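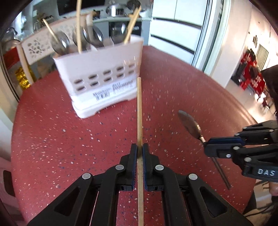 Escurrecubiertos Clenora, blanco, con la etiqueta todavía puesta. Cucharas y palillos no incluidos.

Escurrecubiertos Clenora de plástico
Marca: Watar
Referencia: 1802
Color: blanco
Disponibilidad: en stock

Hay objetos que se compran con ilusión y hay escurrecubiertos. Llevamos bastante tiempo vendiendo menaje como para saber que quien llega a esta página viene de un disgusto: el vaso de cristal donde metía las cucharas se ha roto, o ha mirado el fondo del bote de siempre y ha preferido no volver a mirarlo. Bienvenido sea en cualquier caso.

El Clenora es un recipiente rectangular de plástico blanco para tener los cubiertos de pie, a mano y a la vista de las visitas. El frontal lleva ranuras ovaladas en filas, para que el aire pase y el agua no se quede a vivir dentro. El panel trasero es más alto y tiene una celosía calada de motivos florales. Es la única concesión a la poesía en toda nuestra sección de fregadero, y hay clientes que lo compran solo por ella. También hay quien lo coloca mirando a la pared para no verla. Las dos posturas nos parecen respetables y el precio es el mismo.

Qué cabe dentro

Cucharas soperas, tenedores, palillos de madera, brochetas largas, la espátula fina que no entra en ningún cajón. Las piezas largas se inclinan cada una hacia donde le parece. Si le molesta, agrúpelas contra el panel alto, que para algo está. Si no le molesta, tendrá usted ese aire de ramo mal puesto que tienen las cocinas donde se cocina.

Las cucharas van mejor con la pala hacia arriba: se reconocen de un vistazo y escurren por el mango. Los cuchillos, en cambio, con la punta hacia abajo, o mejor en otro sitio. Nos escribió un cliente muy orgulloso de guardar aquí su Sabatier de cocina y le contestamos con todo el cariño que por favor no lo hiciera.

No es un portautensilios para cucharones de hierro, batidoras de mano ni rodillos. Con mucho peso arriba y nada abajo, se vuelca. Lo hemos probado en la tienda con un mazo de mortero y el resultado se oyó desde la calle.

Dónde ponerlo

Junto al fregadero, encima de la bandeja del escurridor o en la mesa, si en su casa cada cual se sirve. Sobre una encimera de madera conviene ponerle debajo un plato o un paño doblado. El terrazo y el mármol aguantan más, aunque la marca de cal acabará saliendo igual y habrá que frotarla un sábado cualquiera.

Limpieza

Agua templada, jabón y un cepillo pequeño para las ranuras. La celosía se limpia bien con un cepillo de dientes jubilado. Sin estropajo metálico y sin lejía pura, que amarillea el blanco. La etiqueta del código de barras se despega mejor con agua caliente y paciencia; con la uña y prisa deja un rastro pegajoso que le acompañará hasta enero.

Formatos de venta

Suelto
Lote de 6 unidades, para comedores y casas rurales
Caja de 18 unidades, solo para profesionales

El lote y la caja se sirven en un solo color. Nos preguntan a menudo por el verde menta. Ya no se fabrica y no sabemos cuándo volverá, aunque sospechamos la respuesta.

También en la misma sección

Bandeja escurridora Bonura, con pico de vaciado
Alfombrilla Bonura para copas
Palillos de madera, paquete de 8 pares

Envíos y devoluciones

Los pedidos sueltos salen en sobre acolchado grande y los lotes en caja. Si le llega con la celosía partida, mándenos una foto y le enviamos otro sin pedirle que devuelva el roto. Si lo que no le gusta son las flores, se admite el cambio siempre que esté sin usar, y los portes de vuelta corren de su cuenta.

Ficha revisada el 25/10/2019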